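Hi Gaetano,

Progress update on the bedroom stage of the Wernholm clothing project, as promised before Friday. It's going well! Of the $2855 you approved we've spent $381, nearly all of it on storage boxes from Tremblay and the printed sorting guides, so there's plenty left for the hallway and the sunroom.
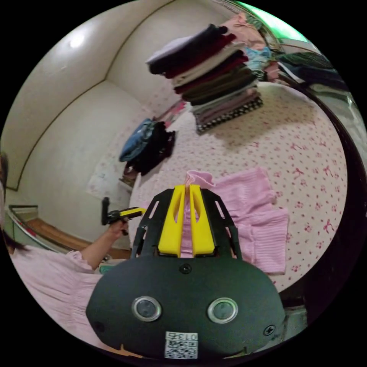

Folding is the biggest job in this stage and it's finally feeling manageable. We're doing it all on the bed (good light, decent height, no crawling around on the floor) and knits get stacked by themselves so they don't slide about with the shirts. The tall pile has a pale grey piece on top, then a black sweater and a dark red one, and that's the order I'd like to keep when they go into the boxes. Denim and anything bulky waits at the side until the end.

I did change one thing from the plan. Janaína wanted everything sorted by season first, but we kept second-guessing the in-between stuff, so now we fold first and argue later. Much faster, and a lot more cheerful! 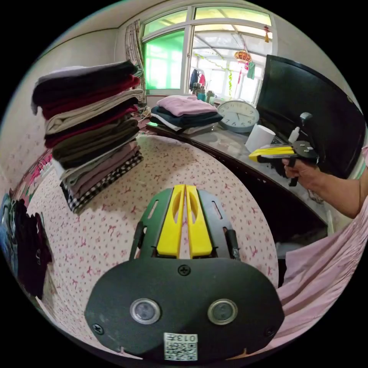
Folded stacks on the bed and on the counter behind it, with the clock and the sunroom window.

The counter is only a stopgap and I'd like it cleared before the Fimholm shelves arrive in November. Onni has measured the wall twice and is happy with 3 shelves, though I'm still hoping to squeeze in one more for bed linen.
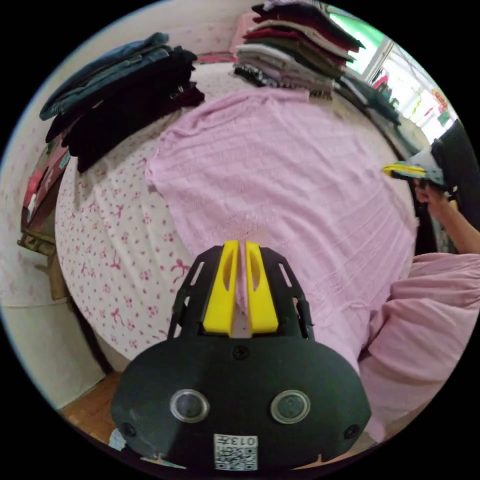 Evaristo Vitale
Project Lead, Home Storage

Pink ribbed things are slow going, I'll admit. They need to be laid out flat before the first fold or the sides creep in, and I've put an extra 8 hours in the schedule for the remaining delicates. Could you let me know if that's all right with you? I've still got the hallway quote to send through as well.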